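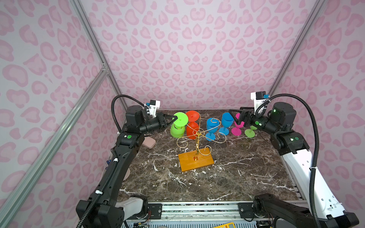 Why are stemmed glasses hung upside down on a holder? Hanging a glass by its foot keeps the rim off any surface and lets the bowl drain, and the foot, being wider than the stem, carries the weight.

3.2 Hanging stemware

The second storage task concerns wine glasses and a tabletop holder. Figure 4 shows the arrangement partway through: a red and a blue plastic glass hang on the gold wire holder, a lime-green glass is held with its bowl down and its foot tipped up, and the others are still on the tabletop. The holder has scrolled arms on a rectangular wooden base. Plastic glasses were preferred to glass ones throughout the study, as in the earlier work on dish drainers (Flores, Section 2).

We divide the task into inversion, alignment and seating. Inversion turns the glass so that the foot is uppermost. Alignment brings the stem level with the opening of an arm. Seating slides the stem inward until the foot rests on the wire. A glass is scored as seated when it stays in place for 3 seconds after release. A tilted glass is accepted if its foot is supported, and tilt is recorded separately.

The order of loading was left free. Each session ended when the last glass was seated or after 400 seconds, and 40 sessions were recorded in June. Glasses that fell over on the tabletop were left as they lay, so that some inversions began from a glass on its side. These are coded as a separate starting condition.

Figure 4. Stemware task during loading. Glasses in four colors; the starting positions on the tabletop include upright and lying on the side.

The same coding is applied to the Ospina and Sillel holders in Section 3.3, where the arms are straight and the spacing between them is fixed.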